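Spent most of August doing the least glamorous job in robotics, and I've enjoyed it far more than I let on at work. We're collecting demonstrations for Nenura, our learning system, so somebody has to steer the arms through each little job over and over until there's enough for the thing to learn from. This month that somebody is me!

The target for this batch is 400 good runs. I'm on 167, which sounds healthy until you know that 56 of those came from one very good stretch when Hülya Akyol was resetting the table between goes and I barely had to get up. On my own I'm much slower (and I drink more tea). 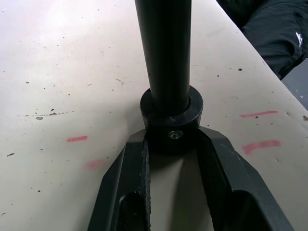

The bit I find hardest is being varied on purpose. Once you've got a nice smooth way of doing something your hands want to do it exactly like that forever, and then Nenura only ever learns the one way. So I come in a bit from the left, then a bit from the right, go slower, stop halfway and start again. Miroslava Trnka looks through the recordings in the evening and she can tell straight away when I've gone on autopilot. I got a note back last week that just said "these 14 are the same run". Fair enough, they were.

We also keep some of the wobbly ones. If I miss and then sort it out, that stays in, and it gets a tag so we can find it again. If I miss and give up, it goes in the bin. I used to bin the lot, and the first version we trained had no idea what to do when it was slightly off - it just carried on as if everything was fine.

The two-handed jobs are my favourites, though they wear me out. You've got a different thing to think about on each side, and it's amazing how often I move the wrong arm. Anything with a hose is worse again, as you can't just put one end where you want it and forget about the other.
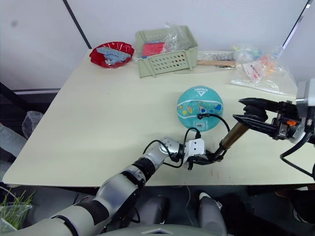 Both arms on ball duty, with the hose on and the right gripper open.

Next up is a batch for Sova, the smaller model, and Miroslava wants that one done by two different people so it doesn't just pick up my habits. Hülya has said yes, so I'll be on resets and she'll get the controls. I've promised not to hover.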